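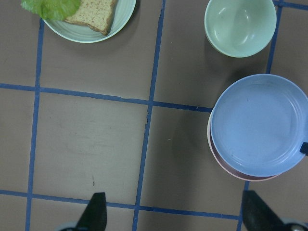 2 min read

A table-setting program for community lunch groups has settled on its everyday dishes after a trial at the Gallerau centre. Coordinator Nilton Espinoza said the aim was a small, plain set that could be put out, cleared and stacked without much thought. The practice table is marked into squares with blue tape, and plates in pale green, light blue and pink are used on it, along with a bowl. A slice of whole-grain bread and a lettuce leaf serve as the meal. The blue and pink plates stack one on the other, which Espinoza said mattered more than the colour.

"We have one cupboard and it's narrow," he said. "If the plates don't stack, they don't come."

The program bought its first 11 place settings in January from Gerkico, a kitchenware supplier. The centre serves 227 lunches a month, most of them between noon and 2 p.m., and the old dishes had become a mix of leftovers from several kitchens -- many of them chipped.

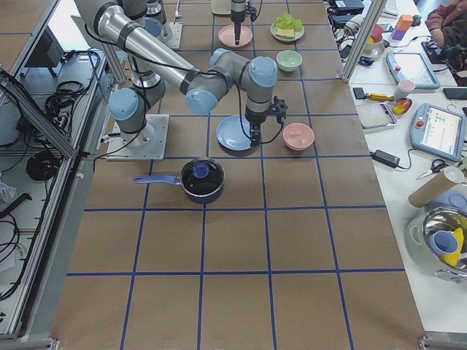

Plates, bowls and a lidded saucepan on the taped table at Gallerau.

Kevin Apaza, who runs the kitchen, asked for the saucepan to be part of the layout. Soup is the most common dish on the menu, he said, and a pot on the table changes where everything else can go. He wants the handle turned away from the person serving.

Apaza also asked for bowls over a second size of plate. They cost the program a little more, but they do for soup, salad and dessert.

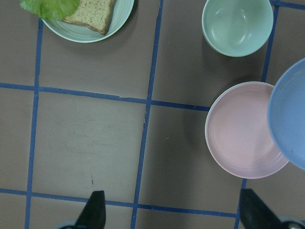 The next step is a printed layout card for each table, to be drawn up by Sarkar, the design shop down the street. The card will show where the plates and bowls go and leave the rest to the group. Colours will be mixed freely, as they are on the practice table, where mint green, pink and light blue bowls share the space with a pale green plate. Espinoza said matching sets had been considered and dropped on cost.

Gallerau will use the new dishes first, followed by the Stenitz hall. Four more groups have asked to see the card when it is ready.

3 comments | 14 shares

Contact us | Copyright, all rights reserved | Back to top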